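Altent「Jallura」引き出しキャビネット(白)を7か月使ったレビュー

購入先:Prurkley(通販)
使用場所:吹き抜けのある屋内ホール
使用期間:7か月
比較したもの:Owenのオープン棚、以前使っていたスチール製の書類棚

共用のホールに置く収納として、AltentのJalluraという白いキャビネットを買いました。購入の時点で日本語の感想がほとんど見つからず、寸法表と商品写真だけで決めたので、同じように迷っている人向けに使用感を書いておきます。家庭の居間に置く場合とは条件が違うところもありますが、引き出しの動きや天板の汚れ方は参考になると思います。

買う前の状況から書きます。ホールには椅子が何種類もあり、行事や作業のたびに小物が増えます。延長コード、養生テープ、予備の袋、飲み物、空き箱などです。以前はスチール製の書類棚に入れていましたが、奥行きが書類用なので箱物が入らず、入らないものは床に直接置いていました。書類棚の引き出しは重く、閉めるときに大きな音がします。吹き抜けだと音が上の階まで届くので、まずそこを直したいと考えました。

条件にしたのは、白いこと、引き出しがあること、天板に物を置けることです。扉だけのキャビネットも見ましたが、奥の物を取るときにしゃがむ姿勢になるので外しました。Jalluraは引き出し付きの型を選べたのが決め手です。

注文から到着まで18日かかりました。Prurkleyの商品ページには納期の幅が書いてあり、その範囲内です。送料は1,186円でした。大型家具としては安いほうですが、玄関先での引き渡しなので、搬入は自分たちでやることになります。エレベーターのない建物の場合は、箱を開けて板ごとに運ぶつもりでいたほうがよいです。梱包は段ボールと発泡材で、角の部分は二重になっていました。傷や欠けはありませんでした。

組み立てについて。説明書は図だけで、文章は注意書きのページにしかありません。図は細かく、ネジの種類も実物大で描いてあるので、順番どおりに進めれば迷いません。つまずいたのは引き出しのレールです。左右の部品がよく似ていて、向きを逆に付けても途中まではネジが入ってしまいます。最後の段階で引き出しが入らないことに気づき、付け直しました。部品には小さくLとRの刻印がありますが、白っぽい照明の下では読みにくいです。袋から出した時点でマスキングテープに書いて貼っておくことをすすめます。

電動ドライバーは使いましたが、最後の締め付けは手で行いました。板の縁に近いネジがあるので、強く締めると表面が割れそうに感じたためです。二人で作業し、昼過ぎに始めて夕方の5時前に終わりました。一人でも板を立てるところ以外はできると思います。背板をはめる工程だけは、もう一人いないと本体が斜めになります。

引き出しの使用感です。引いたときの抵抗は軽めで、最後に少し重くなって止まります。中の側面に金属の小さな部品が見えますが、物を出し入れするときに手が当たることはありません。袋類を詰め込みすぎると持ち手や端が上にはみ出し、閉めるときに引っかかります。薄いビニール袋は特にそうで、空気を含んで膨らむので、押さえてから閉めるのが習慣になりました。
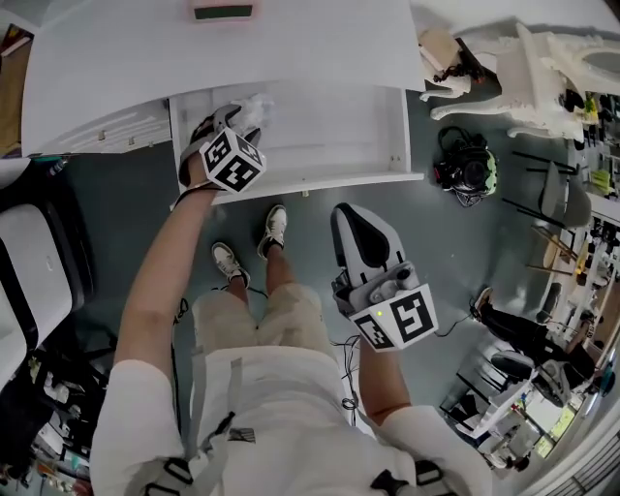
引き出しの中も白いので、白い袋や白い紙は見つけにくいです。予備のレジ袋を入れていたときは、手を入れて探ることがよくありました。濃い色の浅い箱を仕切り代わりに入れたら探しやすくなりましたが、引き出しの幅に対して箱の幅が中途半端で、横に隙間が残ります。Altentの純正の仕切りは別売りで、Prurkleyでは扱いがありませんでした。100円ショップの箱を使う人は、先に内寸を測ってから行くほうがよいです。外寸しか商品ページに載っていないので、届くまで内寸がわからない点は不満です。

底板は薄めです。文具や袋、ケーブルくらいなら問題ありませんが、飲み物のボトルをまとめて入れたときは、中央が下がったように感じました。取り出したら戻ったので、壊れたわけではありません。それからはボトルを引き出しに入れるのをやめています。工具類を入れたい人は、底板の厚い別の製品を探したほうが安心です。

側板には小さな穴が並んでいます。穴は隠すふたが付属していますが、数がぴったりで予備がなく、ひとつ落とすと足りなくなります。うちは付けずに使っています。近くで見れば穴が目立つので、見た目を気にする場所なら付けたほうがよいでしょう。ふたは少し黄みのある白で、板の色とは微妙に合っていません。

天板は白で、つやは控えめです。書類や小物をちょっと置くのに使っていて、高さもちょうどよく、立ったまま引き出しをのぞき込めます。汚れについては、手あかや鉛筆の跡は濡らした布で落ちました。油性ペンの跡はメラミンスポンジでこすって薄くなりましたが、その部分だけつやが変わってしまいました。コーヒーの輪じみは、すぐに拭けば残りません。一晩置いたときはうっすら残り、中性洗剤で二度拭いて消しました。

天板の端は角がやや鋭いです。腰のあたりにぶつけると痛いので、通路側に置くなら角の保護材を付けてもいいと思います。透明の保護材を試したところ、貼って一か月ほどで端がめくれてきました。今は何も付けず、通路から少し離しています。

設置場所の話もしておきます。うちの床は濃い青みがかった灰色で、白い家具はかなりはっきり見えます。ほこりは、家具の白い面よりも床のほうで目立ちます。キャビネットの周囲は掃除のときに後回しになりやすく、脇に物を置き始めるとそのまま増えていきます。収納を買ったからといって床の物が消えるわけではなく、瓶や箱の類はいまだに床に出ていることが多いです。Jalluraの容量が足りないというより、入れ場所を決めていない物が残っているためです。買い足す前に、何を入れるかを先に決めておけばよかったと思っています。

椅子との相性について。近くには、白い椅子、飾り彫りの入った白い椅子、黒く細い脚の灰色の椅子などがあり、形はそろっていません。キャビネットの見た目がそっけないので、どれと並べても邪魔をしません。装飾のある椅子の横でも浮かないのは意外でした。反対に、家具に木の質感や温かみを求めるなら、Jalluraの白は事務用品に近く感じられるかもしれません。木の脚のスツールを近くに置くと、少しやわらぎます。

引き出しを開けるときは、正面に一人分の立つ場所が必要です。引き出しの前に椅子を寄せてあると、開けるたびに動かすことになります。寸法表の奥行きだけで場所を決めると失敗するので、引き出した状態の長さに人の立つ幅を足して考えてください。うちは壁際の幅114cmの場所を空けて、その範囲で配置を決めました。横方向は余裕がありましたが、前方向が足りず、一度全体をずらしています。底にフェルトを貼っていなかったので、ずらすときに床をこすりました。大きな傷にはなりませんでしたが、最初に貼っておくべきでした。

音について。閉めるときの音はスチール棚よりずっと小さいです。ただ、ソフトクローズではないので、勢いよく押すと普通に音がします。吹き抜けの上のほうにいても聞こえるかどうかを、開館前の静かな時間に試してみました。ゆっくり閉めればほとんど聞こえず、強く閉めると軽い衝突音として聞こえます。前のスチール棚のような響き方はしません。レールのこすれる音は、最初の一週間だけ少しありました。今は気になりません。

比較として、Owenのオープン棚のことも書きます。Jalluraを選ぶ前に、先にOwenで済ませようかと考えた時期がありました。四角いマスが並ぶ形の棚で、価格はJalluraより安く、組み立ても簡単です。知り合いの事務所で使わせてもらったことがあり、そのときの印象では、箱に入った物や本には向いています。袋やケーブルのような形の決まらない物を入れると、正面から全部見えるので、どうしても散らかって見えます。箱をそろえて入れれば整いますが、箱代を足すとJalluraとの差はほとんどなくなりました。

ホールには、もともと曲面の白い仕切り壁があり、そこに四角いマスの棚が作り付けになっています。オープン棚ならそれがあるのだから、追加で買うのは引き出しのほうがいい、という判断でもありました。 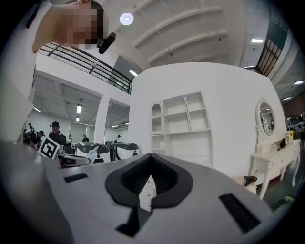

作り付けの棚は吹き抜けに面していて、どこからでも目に入ります。そのため日用品を入れる気になれず、展示に使うときのために空けておく方針にしました。アーチ型のくぼみのほうも同じ扱いです。同じ白でも、見せる棚と、ふだん手を突っ込む引き出しとでは役割がまるで違うので、収納が足りないと感じている場所では、どちらが足りないのかを先に考えるとよいと思います。うちの場合は、はっきり後者でした。

照明による見え方も少し書いておきます。天井の高い場所では、白い面に当たる光がところによってかなり違います。昼に窓からの光が入る側と、張り出した上階の下になる側とでは、同じ白い家具が別の色に見えることがあります。Jalluraの白は、昼光の下ではやや青く、電灯だけのときは普通の白に見えました。既存の白い壁とぴったり合わせたい人は、色見本を取り寄せたほうが確実です。Altentの見本は小さな板で、Prurkleyに問い合わせれば送ってもらえました。ただし見本は天板と同じ仕上げで、側板の仕上げとは少し違います。側板のほうがざらつきがあり、光を反射しにくいです。

変色については、7か月の時点では確認できていません。窓から離して置いているので、日が直接当たる場所だとどうなるかはわかりません。

掃除は楽です。表面に溝がないので、乾いた布で一度拭けば終わります。手間がかかるのは引き出しの奥で、細かいごみがレールの際にたまります。引き出しは外せる構造ですが、外すには左右の爪を同時に押す必要があり、慣れるまで時間がかかりました。説明書の該当する図は小さく、爪の位置がわかりません。レールを横から見ると、先端近くに黒い樹脂の部品があり、片側は上へ、もう片側は下へ動かします。両方を同じ向きに動かそうとしても外れないので注意してください。

耐久性に関しては、引き出しの前板が一度ゆるみました。使い始めて三か月目くらいのことで、内側からネジを締め直したら直り、その後は問題ありません。ネジの頭は普通のプラスなので、特別な工具はいりません。蝶番のある型を選んだ人は、扉の調整も必要になるはずですが、うちでは使っていないのでわかりません。

問い合わせの対応について。穴ふたの予備がほしくてPrurkleyに連絡したところ、翌々日に返事が来て、部品単位の販売はしていないとのことでした。Altentに直接頼めるかも聞きましたが、購入店経由になるという答えでした。つまり、今のところ小さな部品を追加で手に入れる方法はありません。レールが壊れた場合は保証で対応するそうです。保証書は説明書の最後のページと一体になっているので、組み立て後に捨てないようにしてください。

良かった点を書き出しておきます。

・引き出しが軽く、立ったまま中が見える
・白がそっけなく、いろいろな形の椅子と並べても違和感がない
・スチール棚に比べて音が小さい
・天板の汚れがたいてい水拭きで落ちる
・送料が安い

気になった点です。

・引き出しの底板が薄い
・内寸が商品ページに載っていない
・レールの左右がわかりにくい
・穴ふたに予備がなく、色も少し違う
・天板の角が当たると痛い

向いているのは、袋やコード、文具のように軽くて形のまちまちな物を、すぐ手の届くところに隠しておきたい場合です。瓶や工具など重い物が中心なら、別の製品にしたほうがよいでしょう。人の出入りが多い場所に置くなら、引き出しの前の空きを寸法に入れて考えてください。

評価は5点満点で4点にします。底板がもう少し厚ければ5点でした。同じ型をもう一台買うかどうかは、床に残っている瓶と箱の置き場を決めてから考えます。

追記:フェルトは後から貼りました。本体を少し傾けて、一枚ずつ角に貼れば一人でもできます。中身を全部出してからでないと引き出しが滑り出てくるので、先に空にしてください。丸形の市販品で問題ありませんでした。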